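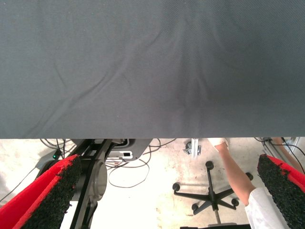 **ratchet_olive**
Am I being sold a bill of goods? The shop I use swears by Temon bench cloth, the dark gray twill kind, and says you should never set machined parts down on anything else. It costs $60 a sheet. For cloth. I've been laying parts on old towels for years and nothing has died yet.

**Wenceslao Montes**
Towels shed. Twill sheds less, I'll give them that. But $60? Goicoechea sells a gray twill with a hem on it and I can't tell the two apart with my eyes closed. I do doubt anybody's finish was ever saved by a piece of fabric.

**kivafan**
Disagree. I switched to Kivasard matting 2 years ago and I stopped getting new scratches on flanges.

**Wenceslao Montes**
Or you got more careful after spending the money. Did you change anything else?

**kivafan**
Okay, I also cleared off the bench. Still think it's the mat.

**Araceli Ocampo**
Both of you are arguing about the fabric when the problem is what's lying on it. Look at this.
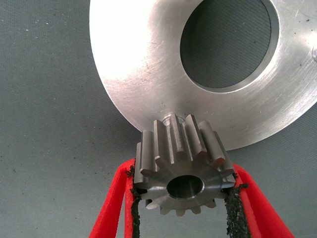
Big bright disc, steel gear right at its edge, gray surface with specks on it.

**Araceli Ocampo**
Those specks could be lint or they could be grit, and I wouldn't slide an aluminum-looking face across them to find out. No mat fixes that. Shake it out, wipe it, and keep gear teeth away from anything you want to stay shiny.

**ratchet_olive**
The disc has scratches on it already though. How do you know the surface did it?

**Araceli Ocampo**
I don't. Could have come that way. The circular marks look like plain machining to me.

**Wenceslao Montes**
So we have no evidence for the mat and none against it. Great. I'm keeping my $60.

**kivafan**
Keep your towels too then. Mine gets vacuumed every night at 9 and I'm happy with it.

**ratchet_olive**
I'll try the cheap twill and report back in October. Not holding my breath.

Related threads
Nonum parts trays: worth it or just plastic?
Getting lint out of gear teeth
Hemmed or raw edge for bench covers
Is felt ever okay under aluminum?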